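3.2 Container and closure

All trials used one type of container, a clear plastic drinking water bottle with a white screw cap. The choice followed from the household survey in Section 2, in which bottles of this kind made up the largest group of closures that respondents opened daily. Bottles were bought in a single lot in January and stored upright at room temperature. Any bottle with a dented wall or a scuffed cap was set aside before testing, which left 400 bottles for the main series and 17 for the pilot.

The wall of such a bottle is thin and gives way under light pressure. Horizontal ribs stiffen it against sideways load, but they do little to resist twisting. The position of the lower grip therefore matters. A grip close to the neck shortens the length of wall that carries the torque, but it leaves the base free to swing. A grip low on the body steadies the base and lets more of the wall twist before the cap begins to turn. Nazari's earlier work on jar lids did not meet this problem, as glass does not deform at the loads involved.

For the main series the low position was adopted (Figure 3). The bottle stands upright on the table and is held at two points, at the cap and on the lower half of the body.
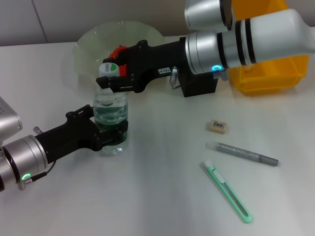

Figure 3. Water bottle on the white tabletop, held by the cap and by the lower half of the body.

The fill level was treated as a separate factor. A full, unopened bottle contains little air, and the water supports the wall from inside. Once the seal is broken this support drops, and the same grip force produces a deeper dent. Sealed and previously opened bottles were therefore recorded in separate groups and are not pooled in the results. Opened bottles were closed again by one person (Golshifteh Mirzaei) using a torque driver, so that the closing torque did not vary with the hand that applied it.

Each bottle was tested once and then discarded. Bottles were drawn in sets of 80, and the tabletop was wiped dry between sets - a film of water under the base was found in the pilot to let the bottle rotate as a whole. Trials in which the base slipped before the cap turned were marked as slips and kept in the data. In the pilot, 8 trials were marked in this way. The effect of slips on the opening torque is discussed in Section 4.1.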